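Abschnitt 3: Prozessor und Arbeitsspeicher einsetzen

So, das Gehäuse ist offen, jetzt kommt der Teil, vor dem sich die meisten drücken. Muss man nicht! Ich habe das in der Werkstatt inzwischen so oft gemacht, dass ich nebenher Kaffee trinken könnte (bitte nicht nachmachen, der Kaffee bleibt im Nebenzimmer).

Bevor du anfängst: Netzstecker raus, Einschalter einmal kurz drücken, damit der Reststrom weg ist, und dann mit der Hand ans blanke Metall vom Gehäuse fassen. Den Rechner legst du flach auf die Seite, mit der offenen Seite nach oben. Im Stehen am Sockel zu arbeiten ist eine Quälerei.

1. Kabel zur Seite nehmen. Du brauchst freie Sicht auf den Sockel und die Speicherplätze. Nichts abziehen, nur wegbiegen.

2. Den Hebel am Sockel lösen und den Halterahmen ganz hochklappen.
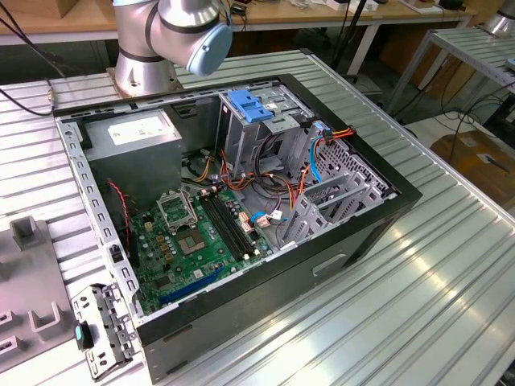 3. Jetzt den Prozessor aus der Verpackung nehmen, und zwar nur an den Kanten. Such die kleine Dreiecksmarkierung an einer Ecke und bring sie mit der Markierung am Sockel zusammen. Dann senkrecht ablegen, ganz ohne Druck. Wenn er nicht sauber liegt, wieder hochheben und nochmal schauen.

Achtung: In den Sockel wird nicht hineingefasst, auch nicht mit dem Pinsel und auch nicht "nur ganz kurz". Gregor hat mir so schon ein Board ruiniert, und er ist sonst wirklich der Vorsichtigste von uns.

4. Rahmen zuklappen, Hebel runterdrücken und einrasten. Das geht ziemlich schwer und knirscht ein bisschen, beim ersten Mal bin ich richtig erschrocken. Ist normal!

5. Wärmeleitpaste drauf, ein Klecks wie eine kleine Erbse in die Mitte. Kühler aufsetzen und die Schrauben über Kreuz anziehen, jede immer nur ein Stückchen. Danach den Lüfterstecker nicht vergessen (ja, ist mir passiert, an einem Mittwoch kurz vor Feierabend).

6. Speicherriegel: Klammern auf, Kerbe ausrichten, gerade hineindrücken, bis es klickt. Wenn du 2 gleiche Riegel hast, schau im Handbuch zum Board nach, welche Plätze zusammengehören.

Hinweis: Beim ersten Start bleibt der Bildschirm manchmal bis zu 30 Sekunden schwarz, weil das Board den Speicher neu einmisst. Also nicht gleich wieder ausschalten! Tut sich danach immer noch nichts, Strom weg und die Riegel noch einmal fest nachdrücken.

Weiter geht es in Abschnitt 4 mit den Laufwerken.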